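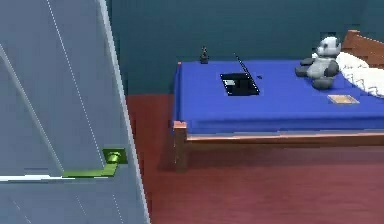

People who build robots at home like to talk about arms and motors. I think we should talk more about doors.

I build mine in the shared workshop at Bakisthorpe, with a small base from Galanis and a controller which I named Rornanero. Before I let it drive anywhere, I let it practise in simulated rooms. In February I wanted to skip this step. A real corridor is free, I said, and the computer is slow. I was wrong, and I paid for it with a broken wheel mount.
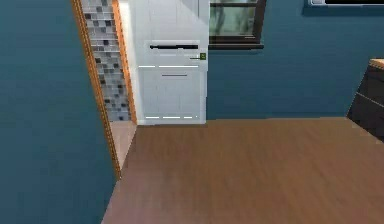
Mollunetti

In a simulated home the robot can fail 1000 times and I only lose an evening. It can meet the same doorway, with a darker floor on one side and a paler one on the other, until I understand why it hesitates. In the workshop I had patience for 40 tries, and after each one I had to carry the base back by hand.

Some members say that a simulated room is too clean. They are right – a rendered floor has no crumbs and no loose cable. But I do not ask it to be true in everything. I ask it to show me my stupid mistakes early, when they are cheap. I would like our workshop to make it a rule: first the simulated door, then the real one. My wheel mount cost more than 100 hours of electricity.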